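# Mit dem Nachtzug nach Drotari und am gleichen Tag auf die Festung

Viele Gäste fragen mich, ob man die Festung Drotari ohne Übernachtung besuchen kann. Es geht gut, wenn man die Reihenfolge beachtet. Ich habe es im Juni selber so gemacht.

## 1. Fahrkarte kaufen

Die Karte für den Zug kauft man am besten am Schalter in Prillano. Im Internet werden die Liegeplätze oft nicht angezeigt, obwohl es noch welche gibt. Bitte verlangen Sie ausdrücklich einen Platz im Wagen 22, denn dieser Wagen fährt bis Drotari durch. Die anderen Wagen werden in Enasari abgehängt.

## 2. Ankunft und Gepäck

Der Zug kommt früh an, die Festung öffnet erst um neun Uhr. Den Koffer kann man bei der Pension Khasawneh abgeben, gegenüber vom Bahnhof. Man muss dort nicht wohnen. Frühstück gibt es auch, mit Brot, Käse und Obst.

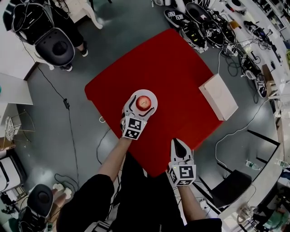

Für die Abgabe bekommen Sie einen Zettel mit einer Nummer. Diesen Zettel nicht verlieren, ohne ihn dauert die Rückgabe sehr lange.

## 3. Der Weg nach oben

Es gibt zwei Möglichkeiten:

- **Bus 217** ab Bahnhofplatz. Die Haltestelle heißt „Unteres Tor“. Fahrschein beim Fahrer, nur mit Münzen.
- **Zu Fuß** über die alte Treppe. Sie hat 723 Stufen und wenig Schatten. Im Sommer würde ich sie nur abwärts empfehlen.

## 4. Eintritt und Rundgang

An der Kasse wählt man zwischen dem kleinen und dem großen Rundgang. Nur der große enthält die Zisterne und den Südturm. Fragen Sie gleich nach der Uhrzeit für den Turm, weil dort immer nur kleine Gruppen hinein dürfen.
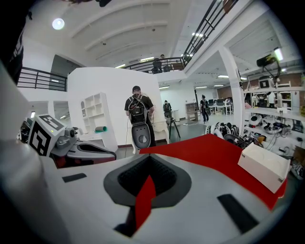
Bis zu Ihrer Uhrzeit können Sie schon die Mauer besichtigen. Ich empfehle, links herum zu gehen, dann hat man vormittags die Sonne im Rücken. In der Zisterne ist es kühl und der Boden ist rutschig, also bitte feste Schuhe anziehen.

## 5. Rückfahrt

Der letzte Bus nach unten fährt um 18 Uhr. Wer ihn verpasst, nimmt die Treppe oder den Wanderweg 134, der hinter dem Parkplatz beginnt und beim Friedhof endet. Von dort ist es noch eine Viertelstunde bis zum Bahnhof. Die Pension gibt das Gepäck bis 21 Uhr heraus.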